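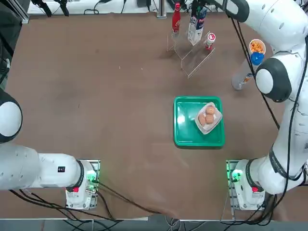
Shop hands wanted, Dumden

Mutura is looking for 3 people who have stacked shelves or run a bakery counter and have opinions about it. You'll set out buns, bottles and milk, then watch two robot arms try the same job and mark them as you would a new starter. So far you needn't fear for your living.

Shifts start at 10, two hours each, through December. Tea provided, made by a person. No computing needed; patience is.

Write to Amado Castillo at Mutura, saying which shop you worked in and what annoyed you most.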